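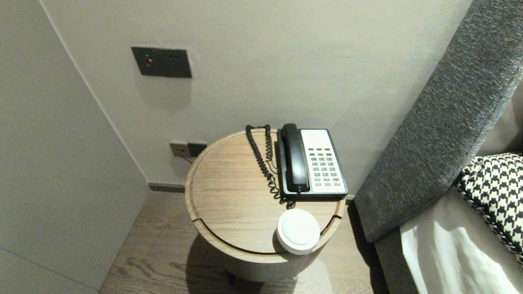 德罗斯塔诺(Drostano),2018年4月22日

阅读时间:21分钟

德罗斯塔诺地方档案馆本周日公布了“布雷尔图森特号”(Breltusent)阅览船借书单的完整目录。这批借书单共3,433张,记录了90年前沿河各码头居民从船上借走的书。目录即日起可在档案馆阅览室查阅,相关展览定于今年8月在档案馆底层开幕。

“布雷尔图森特号”原是一艘运粮的平底船,改装后在德罗斯塔诺与下游小镇布拉苏拉诺(Brasurano)之间往返,船舱里装了书架,每到一处码头停靠一个下午。船上的书由当时的马利(Malý)出版社低价提供,多数是该社卖剩的小说、游记和农业手册。这条船只跑了两个航季,之后因为经费中断停驶,船体拆解,书籍分给了沿岸的几所学校。

整理这批材料的档案员穆达萨尔·吉拉尼说,借书单长期和粮船的货运单据放在同一批箱子里,封面上写的是“杂项收据”,所以一直没有被当作图书馆史料登记。四年前档案馆搬迁库房,他在核对箱号时翻到一张写着书名的纸条,背面是一位读者的字迹,请船上下次带“同一个作者的另一本,要厚的”。他随后把整批箱子申请调出,逐张清点。

“货运单和借书单用的是同一种纸,连格子都一样,”吉拉尼说,“原来印着‘货物名称’的那一栏,船上的人填书名;印着‘重量’的那一栏,填归还日期。不看内容,很难分出来。”

每张借书单上有码头名称、借书人姓名、书名和借出日期,一部分还有住处。归还一栏有的填了,有的空着。吉拉尼提醒,空着的不一定等于没有归还,第二个航季后期船上换过记录员,新记录员似乎习惯把归还情况写在另一本册子里,而这本册子至今没有找到。

负责撰写展览文字的历史学者里兹万·阿兰说,过去对阅览船的了解几乎全部来自马利出版社自己的宣传册。宣传册称沿岸居民“最渴望的是诗歌与哲学”,还刊登了几封感谢信。借书单给出的情形要平常得多。借出次数最多的是一本讲果树嫁接的手册,其次是一部分成上下两卷的海上冒险小说,再往后是一本写给旅行者的铁路游记。诗集有人借,但集中在少数几位读者名下,其中布拉苏拉诺一位教师几乎把船上的诗集借遍了。

“宣传册没有说谎,只是挑了那位教师来说,”阿兰说。

那部冒险小说的借阅记录引起了他的注意。上卷借出的次数远多于下卷。起初他以为是读者读到一半失去了兴趣,后来在几张借书单背面看到了抱怨:下卷在上游被人借走,船开到下游时还没有还回来。有一位读者接连三次登船询问,记录员每次都在单子背面写上“仍未到”。第四次,他改借了嫁接手册。

展览将占用底层两个房间。第一个房间讲船的改装和航线,第二个房间讲读者。展墙上共有21块展板,每块对应一个停靠过的码头,上面列出当地读者借过的书,并附上码头旧地图。其中几个码头今天已经不存在,有的因为河道改直而废弃,有的并入了后来的货运港区。阿兰说,为了确定这些码头的位置,他和吉拉尼对照了水务部门的旧测绘图,又沿河走了两趟。

两趟都安排在去年。第一趟从德罗斯塔诺出发往下游走,走到中段时遇上河堤施工,只得绕到公路上。第二趟反过来,从布拉苏拉诺往上走,找到了其中一处码头的石阶。石阶在一家木料场后面,下半截埋在泥里。木料场的人知道那里有台阶,一直以为是洗衣用的。两人量了台阶的宽度,与粮船跳板的尺寸相合,于是把这一处标进了展览地图。另有两处码头,地图上只标了大致河段,没有画出准确的点。

阅览船的日程也在借书单中得到了还原。过去的说法是船每月往返一次,日期固定。按照借书单上的日期排列,实际的航行并不规律,水位低的时候船会在同一个码头停上好几天。停得久的码头,借书单也特别多,有的读者当天借走,第二天就来换。阿兰把这些日期同当时的水位记录放在一起比对,发现借阅最集中的几段时间都在枯水期。展览中会有一块展板专门讲这一点。

船上的工作人员不多。能够从单据上确认的有船长、一名伙夫和先后两位记录员。第一位记录员字迹工整,喜欢在书名后面注明书的状况,例如“书脊松”“缺末页”“有人在空白处算账”。第二位记录员写得很快,书名常常缩写,吉拉尼花了不少时间才把缩写和馆藏目录对上。有一个缩写直到去年冬天才解开,原来是一本养蜂书的副标题。

船长本人也借书。他名下的单子都出自冬季停航之前,借的全是侦探小说,没有一本填了归还日期。

借书单里可以看到一些家庭的情况。有的单子由孩子代签,记录员会在旁边注上父亲或母亲的名字。一个码头上的姐妹俩轮流借同一套童话,单子连起来看,姐姐总是先借,隔一个停靠日换成妹妹。另一处码头的铁匠只借过一本书,是一本外语词典,续借了整个航季。吉拉尼在当地户籍册里查到,铁匠的儿子在那之后不久去了国外做工。词典和这件事有没有关系,单据本身没有说明,展板上也只把两条记录并排列出。

关于读者姓名是否应当公开,档案馆内部有过讨论。按照馆内规定,超过年限的登记材料可以公开,借书单在范围之内。不过吉拉尼认为,有些单子背面写了私事,例如请求记录员转交口信,或者说明因为家人生病没有按时还书。最后的做法是,目录中列出姓名和书名,背面文字只在阅览室内提供查阅,展览中使用的背面文字事先征得能够找到的后人同意。目前已经联系上了其中几家。有一家的后人表示家里还留着一本盖有船上印章的书,愿意在展览期间借出。

这枚印章此前只在宣传册上见过图样。图样是一条船,船头立着一本打开的书。实物印章比图样简单,只有船名和一圈细线。阿兰推测图样由出版社的美工绘制,没有真正刻成印章。那本书是铁路游记,扉页上有两个不同人的签名,其中一个签名与借书单上的姓名一致,另一个没有查到。

学校接收的那部分书下落不一。布拉苏拉诺一所学校的旧登记簿上列有从船上转来的书目,但学校后来合并,图书室清理过不止一次,现存的只有几册农业手册。德罗斯塔诺这边,登记簿已经遗失。档案馆请家中存有旧书的居民翻看扉页,如见到船名印章,可与阅览室联系,无须把书送来,拍照寄来即可。

阅览船停驶的原因,借书单没有给出直接的答案。出版社的往来信件提到,粮船的船主在第二个航季结束后要求提高租金,出版社不愿承担,沿岸各镇也没有谈妥如何分摊。信件中有一份分摊方案,按各镇借书的多少来计算,布拉苏拉诺应付的最多。镇上回信说,该镇是航线终点,船在那里停得久,借书自然多,照此计算不公平。方案就此搁置,此后没有再见到讨论。

最后一张借书单开具于德罗斯塔诺上游的一个小码头,借的是嫁接手册。归还一栏空着。

阿兰正在根据这批材料写一本小册子,计划与展览同时出版,内容包括航线考订、书目和部分借书单的影印。他说书目的编排费了一番周折,因为同一本书在单据上有好几种写法,同一个书名也可能指不同版本。凡是无法确定版本的,小册子里都加了说明。索引按码头和书名分列,没有按人名排。想查自家先人的读者,可以到阅览室用目录检索。

小册子中还有一节讨论阅览船以前的借书途径。当时沿岸只有两端的城镇有公共阅览室,中间的村镇靠货郎捎书,或者向牧师、教师借。货郎的账本在档案馆有零星保存,上面记着历书和歌本的买卖,小说很少见。阿兰认为,阅览船带来的主要变化在于长篇小说第一次成批出现在这些村镇,至于读者是否因此养成了读小说的习惯,他表示现有材料不足以下结论。

对于目录的使用,吉拉尼给出了几点提示。码头名称按借书单原样录入,同一地点有旧名新名的,两个名称都能检索到。日期一律按单据填写,明显写错的在备注中指出,没有改动原文。字迹无法辨认的姓名用空格表示。读者如果能够辨认出目录中空缺的姓名,可以填写阅览室备有的更正单,写明依据。

阅览室查阅目录无须预约,查看原件需要提前登记,每次可调阅一箱。单据纸张较脆,原件不提供复印,允许在不用闪光灯的情况下拍照。展览开幕的具体日期将在档案馆门口公告。展览期间两个房间免费开放,团体参观请事先联系。

除了德罗斯塔诺的展览以外,布拉苏拉诺方面也有意在镇上展出与当地有关的展板。双方还在商谈运输和场地,目前没有确定时间。

读者留言

河湾旧住户:我外祖母是中段码头那边的人,小时候听她讲过“书船”,全家都以为她说的是卖年历的船。她说上船要先在木板上把鞋底蹭干净,不然记录员不让进。不知道单子里有没有提到这条规矩。

嫁接爱好者:请问那本嫁接手册能在阅览室看到吗?还是只有书名?我手里有一本很旧的,封面没了,扉页也没了,没法看印章。里面讲梨树的那一章有插图。

阅览室值班:回复楼上,手册有一册在馆,属于学校退回的那一批,可以在室内翻阅。您那本没有扉页也没关系,可以拍目录页和版权页寄来,我们对一下版本。

下卷在哪里:看到三次“仍未到”笑了半天。我在镇图书馆等一本书的下册也等了一个春天,最后自己去买的。

T. 布拉苏拉诺:文章说我们镇当年嫌分摊不公平,我觉得镇上的意见有道理。终点站停得久,上游的人也有坐车来终点借书的,这些都算在我们头上了。希望展板上把回信全文放出来。

拆船人的孙子:船体拆解以后木料去了哪里,有没有记录?家里老人说河边那间旧仓房的梁是从一条粮船上拆下来的,但说不出船名。如果档案馆有人想去看,我可以带路,仓房现在还在用,周末下午一般有人。

纸与墨:不提供复印可以理解。想问更正单能不能寄信提交,我住得远,但认得那种老式花体字,家里有长辈教过。

阅览室值班:可以寄信,请在信封上注明“借书单更正”,并写清目录编号。仓房一事已转给吉拉尼先生。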